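Butcher block top, oil or hard finish?

tannerbrook
Bought a 2 inch butcher block slab from Tidix for a shop table. It's still raw. The store in Faltville sold me a can of mineral oil, and now my neighbor says oil is for cutting boards only. The table will see glue, pencil marks and the odd coffee cup. No food. What would you put on it?

old_plane_iron
Take the oil back. Mineral oil never cures, so glue and dust stick to it and you have to keep reapplying. Hardwax oil, two coats, sanded to 120 first. I used Perov on mine in October and it has held up fine.

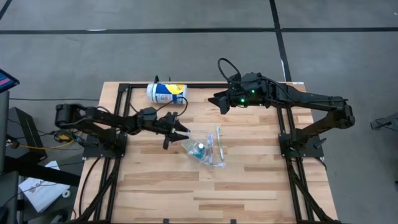
Light striped top, seen from above.

mill_street
Disagree on hardwax. I paid 390 for a top and three cans of the stuff, and yellow glue still left marks. Wipe-on poly is cheaper and you can scrape glue right off it. Sand between coats with 252 grit or whatever is close.

old_plane_iron
There is no 252 grit. You mean 220 or 240.

mill_street
Typo – 220. The point stands.

tannerbrook
Does poly make the top slippery? I hand plane small parts and don't want them sliding around.

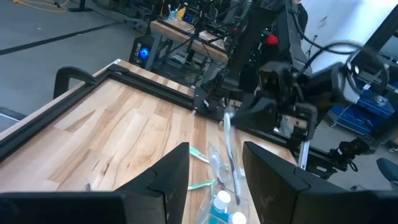 grainwise
Moderator, Finishes and Adhesives
Gloss poly can be slick. Satin, thinned and wiped on in two coats, is less so. Whichever one you pick, finish the underside the same as the top. Most cupping questions we get here are from people who sealed one face and left the other bare. Knots and darker streaks are fine to finish over as long as they are solid. Pick out anything loose and fill it first.

mill_street
Agree about the underside. Do the end grain too, with an extra coat.

sawdust_dan
I have never put anything on a bench top. Mine is a Demchenko slab and it's flat. When it gets ugly I sand it. I don't see why a work surface needs 1000 steps.

old_plane_iron
That works in a dry shop. In a damp garage I would not leave it bare.

tannerbrook
Mine is a garage with no heat, so bare is out. Going to try satin poly on an offcut and hardwax on another, put glue on both and see. Will post the results.

Thread last updated 31 May 2025

Contact the moderators | Copyright 2025 | Back to top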